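The Last Free Outlet

9 min read

My grandmother's house had one outlet per room, placed behind whatever piece of furniture was heaviest. She considered this generous. The lamp got the outlet, and in December the lamp gave it up to the tree, and everybody sat in the dark half of the room for a few weeks and called it festive.

I thought of her in January, lying on my stomach under a desk with a flashlight in my teeth, trying to work out which of the identical black cords belonged to the thing I wanted to unplug. I chose wrong. Upstairs, the router died, and then my son made a noise I had not heard since he was teething.

We are a people who have run out of places to plug things in. We have dealt with this the way we deal with most shortages, by buying a cheap item that postpones it. The power strip is the folding chair of the electrical world. It comes out for one occasion and is still there when the kids leave for college.

Nokuthula Mabuza has been an electrician for most of her adult life and has strong feelings about folding chairs. She came to my house on a Thursday, took one look behind the television, and asked whether I would like to sit down.

"It's never the strip," she told me. "People think the strip is the problem. It's the second strip."

The second strip, for those who have led cleaner lives, is the one plugged into the first. Mabuza calls this a daisy chain. She once followed one through a dental office, out of the waiting room, along a baseboard and under a door, and found a space heater at the end of it, warming the feet of a receptionist who had no idea she was the last stop on the line.

I had three strips in a row. I had also, at some point, put a rug over them.

She removed the rug without comment and began reading the labels on the back of things. The label is where a strip tells you how much it can carry, and I had never read one in my life. Mabuza reads them aloud, like a doctor reading your chart while you sit there in paper. Lamps are nothing, she said. Phone chargers are nothing. Anything that makes heat is something, and it should have the wall to itself: the heater, the toaster, the hair dryer, the coffee maker I had set up in my office so that I would not have to walk to the kitchen.

"How far is the kitchen?" she asked.

I declined to answer. 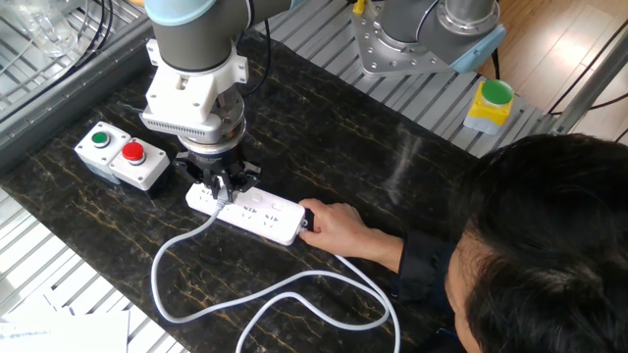
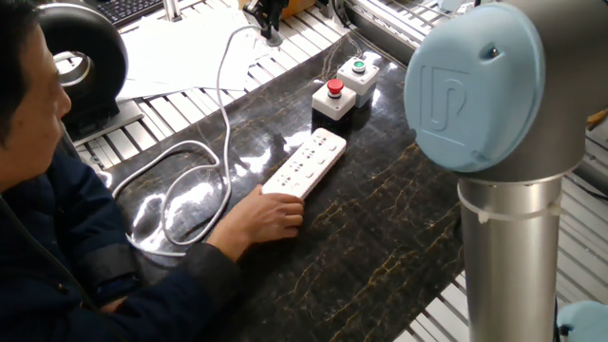 A hand on the strip beside its outlets.

There is a whole corner of the design business devoted to making this object less embarrassing. I spent a morning with Mahlet Araya, who runs product design at a small outfit called Wevitari, and who has shown her colleagues so many drawings of strips that they have begun to eat lunch without her. The basic shape is hard to beat, she says. It's long because plugs are wide, and plugs are wide because the people who make chargers have never met the people who make strips and apparently don't wish to.

This is the great feud of the modern household. You buy a strip with six outlets and find you own a strip with four, the other two having vanished under the shoulders of a charger the size of a bar of soap. Araya keeps a drawer of these chargers and tries them all on every new model. There are 117 in the drawer. She has names for the worst ones but asked me not to print them, as one is named after an uncle.

Wevitari's answer is the Drorel, a strip with the outlets turned sideways and set wide apart. It costs $80. I asked who pays $80 for a power strip, and she said that people pay it after the second time they've crawled under the desk. By then I had been under mine twice, and I found the remark a little personal.

The rival school believes the strip should disappear altogether. Norier sells one that lives inside a box, and the box has a lid, and the lid is where you put a plant. Cuadros will sell you a desk with the outlets sunk into the top under a small brass door. I tried the desk in a showroom. The door is lovely. Behind it were three plugs and a tangle of cord precisely as ugly as the one I have at home, only now I was responsible for brass.

Mabuza does not care for boxes. She likes to see a strip out in the open, flat on a hard surface, where a person can get a hand on it. Her advice is short and she gives it to everyone, including, I gathered, people at weddings. Pull on the plug, never the cord. If a plug sits loose in its outlet, stop using that outlet. If any part of the strip feels warm, it goes in the trash. And they don't last forever, especially the ones that protect against surges, which wear out quietly and keep on holding your lamp as if nothing had changed.

I asked how old mine were. She turned one over and studied it for a while.

"Do you remember who was president?" she said.

The real cure, of course, is more outlets in the wall. Mabuza's estimate for my office and the living room was $571, and I made the face people make. She waited for it to pass. I have paid more than that for a sofa that hurts everyone who sits on it. I have paid more than that, added up over the years, for strips. An outlet in the wall doesn't get kicked, and the dog cannot lie on it. It just isn't much fun to show to guests.

I said yes to the living room and told her I would think about the office. She put in two new outlets before lunch, behind where the sofa used to be, and we moved the sofa back in front of them.

My grandmother would have recognized the arrangement. The coffee maker has gone home to the kitchen, which is 42 steps from my desk, and I resent every one of them until about ten. The strips are down to one. It's on top of the desk now, in plain sight, next to the phone and the stapler, and there is a free outlet at the far end of it that I am trying very hard to leave alone.

Contact us | Copyright, all rights reserved | Back to top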